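Section 4: Preparing and Sealing a Concrete Floor

Read this section through before you open the can. The Poston two-coat sealer is for indoor concrete that is at least 100 days old. Do not use it on tile, painted floors, or outdoor slabs.

4.1 Before you start

Clear everything off the floor, including shelving that stands on feet. Remove doors that swing inward. Take up old carpet tape and scrape off any glue. Glue left on the slab will show through the finish as a dull patch.

Check for moisture:

1. Tape a square of clear plastic sheet flat to the floor. Seal all four sides.
2. Leave it overnight.
3. Lift one corner and look underneath.
4. If there are drops on the plastic or the concrete has gone darker, do not seal. Air the room for a week and test again.

Test at least one spot near an outside wall and one near the middle of the room. If the second test also fails, the slab may have no moisture barrier and the sealer will not hold.

4.2 Looking over the slab

Walk the floor in daylight or with a lamp held low. Circle anything that needs work with chalk. Pencil is hard to remove once sealed over.

Hairline marks do not need filling. The first coat covers most of them, and those that remain are a matter of looks only. A crack you can fit a coin into should be filled with Nukholm patching paste and left until hard.

Rust spots are a different matter. Sealer locks them in and makes them look darker, so treat them first even if they seem faint. 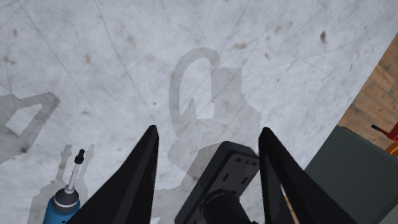

Angeliki Athanasiadis

Small brown specks scattered over gray concrete usually come from metal filings, old nails, or the feet of steel furniture. Sweep first with a stiff brush, then run a magnet wrapped in a rag over the area. Any loose metal you miss will rust again under the finish.

4.3 Removing rust and stains

CAUTION: Wear gloves and eye protection. Never mix rust remover with bleach or with any other cleaner. Keep a window open.

1. Wet the area with clean water and mop up any puddles.
2. Brush on the rust remover. Cover the stain and a hand's width past it.
3. Wait 20 minutes. Do not let it dry out; add a little water if it starts to.
4. Scrub with a nylon brush. Do not use a wire brush, as broken bristles leave new rust.
5. Rinse twice and mop up.
6. Repeat if the stain is still plain to see. After a third try, stop — more remover will only roughen the surface.

For oil, use a degreaser in place of the rust remover and follow the times on its label. Sprinkle a few drops of water on the cleaned spot. If they bead up, there is still oil in the concrete.

Whitish patches are often salts that have come up through the slab. Brush them off dry. If they come back within a few days, repeat the moisture check in 4.1.

4.4 First coat

The room should be at least 18 °C, and the slab must be dry to the touch. Turn off underfloor heating the day before.

1. Stir the sealer slowly with a flat stick. Shaking puts bubbles in it.
2. Cut in along the walls with a brush.
3. Pour a small amount into a tray and roll it out thinly, working back toward the door.
4. Keep a wet edge. If you must stop, stop at a joint.
5. Close the room to people and pets until the coat no longer feels tacky.

NOTE: The sealer goes on milky and clears as it dries. Spots that stay cloudy were put on too thick. Let them harden, sand lightly, and wipe off the dust.

4.5 Second coat

Apply the second coat across the direction of the first. It uses almost 20 percent less than the first, so do not pour out the same amount. Wait 2 days before walking on the floor in shoes. Put felt pads under furniture legs before moving them back in.

For cleaning and yearly care, see Section 5.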